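Acceptance

The Kinen trial unit had been on approval since May, and the approval ran out on Friday. Essam Abdel Hamid had the purchase form open in one window and the bench feed in the other. The vendor, Noltell, had set the suturing module to run unattended for 20 minutes at a time.

"Thread handling?" he asked.

"Within spec," said Vy Tiêu. She wrote the word "spec" in the log and underlined it.

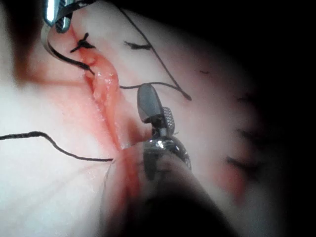 Section 3: Service Terms

Clause 20 covered replacement jaws. Clause 21 covered everything Noltell would not replace, and it was longer. Vy read it aloud while Essam ate a sandwich over the keyboard. Bennani had offered a cheaper contract with no clause 21, but Bennani's module could not tie a knot.

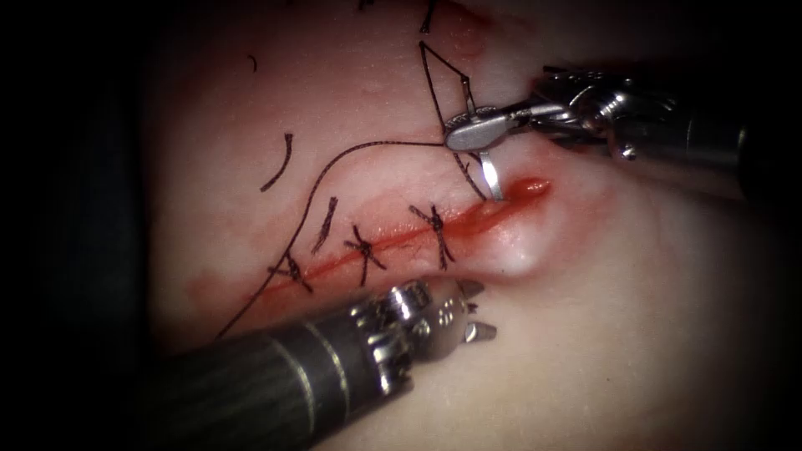
Vy's scoring sheet allowed 100 points, and she disliked giving away the last ten. She had worked on the old Famska bench and remembered signing for that one too. On the monitor the four tied stitches sat evenly along the cut, and the driver held its needle over the right end of the wound. She took off one point for the length of the tails on the fourth — a matter of taste, which the sheet did not exclude.

"Ninety-nine," she said.

Essam typed it in. The form asked for a reason, and he left the field blank to see whether it would let him. It did.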